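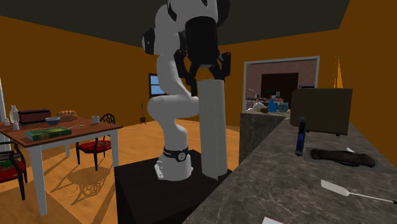 Prollix opens paid access to its kitchen simulator, and early users have questions

Prollix has started selling access to Rukatholm, a software package that lets robot developers rehearse household chores in computer-rendered rooms before trying them on real hardware. The company began taking orders in May. A seat costs 795 euros a month, with a minimum term of 6 months, and that price covers 13 furnished rooms, a library of kitchen goods and a small choice of robot arms.

The pitch is familiar. Training a robot arm in a real kitchen is slow, breaks dishes and ties up people who could be doing something else. In a rendered one, the same arm can reach for the same object all night, and the only cost is computing time. Prollix says customers will be able to "move from idea to working skill in an afternoon." It did not say which skill, or whose afternoon.

The rooms are pleasant enough to look at. One kitchen in the set has orange-brown walls, a plank floor, marble counters and a dining table laid with bread, a mug and a green book. The robot arm stands on a black pedestal between table and counter, its gripper open around the top of a tall white cylinder. As a shop window for the product, it does the job. Few homes have a pedestal in that spot, though, and a plain upright tube is a good deal kinder to a gripper than a wet glass or a bag of flour.

Anathi Swanepoel, who runs testing at the automation firm Ornby, had trial access for 6 weeks. She liked the setup, which took her team one morning, and she liked being able to change the lighting and swap the furniture without writing code. Her doubts are about what comes next.

"We got a pick working very well on screen," she said. "Then we moved it to our own arm and it missed. We fixed that, and it missed in a different way. I can't tell you the simulator saved us time. It may have. I'd want to see somebody measure it."

Prollix has not published such a measurement. Its sales sheet gives a success figure for grasping inside the simulator, but nothing for the same grasps repeated on a physical robot. Asked for those results, product manager Kacper Urbańczyk said they were "being prepared with partners" and gave no release date. He added that customers vary so much in their hardware that a single number would mislead people.

That may be fair, but buyers are still being asked to sign for half a year without one.

Contact is the other sore point. Simulators of this kind tend to be strong on shape and weak on touch: how a surface slips, how a lid sticks, how a loaf gives when it is squeezed. Urbańczyk said Rukatholm treats most kitchen goods as rigid bodies for now and that soft objects are planned for a later version. The bread on the table, in other words, will behave like a brick until then. Anyone hoping to train an arm to make a sandwich should probably hold off.

Weronika Sikora, a consultant who advises small manufacturers on robot purchases, said the rooms themselves could be a distraction. Her clients mostly want arms to load trays and move parts between bins.

"They see a nice kitchen and they think the robot is nearly ready for one," she said. "I spend the first meeting talking them back down."

She does see a use for it in teaching, and for checking reach and layout before a pedestal gets bolted to a floor. For that kind of work, she said, several free tools already do a decent job, though none come with furniture this tidy or a support line that picks up.

Support is included in the price during business hours. Extra rooms are not. Customers who want their own workspace modeled must send in floor plans and wait for a quote, and Prollix would not give a typical figure. Work done in Rukatholm can be exported, but only the finished motion files; the rooms and objects stay behind when a contract ends. Swanepoel said that last condition was the one her managers asked about most.

Ornby has not decided whether to sign up. Prollix is offering a 13-day free trial through its website, limited to a single room and one arm. A card number is required at registration, and the trial rolls over into the full term unless it is canceled in writing.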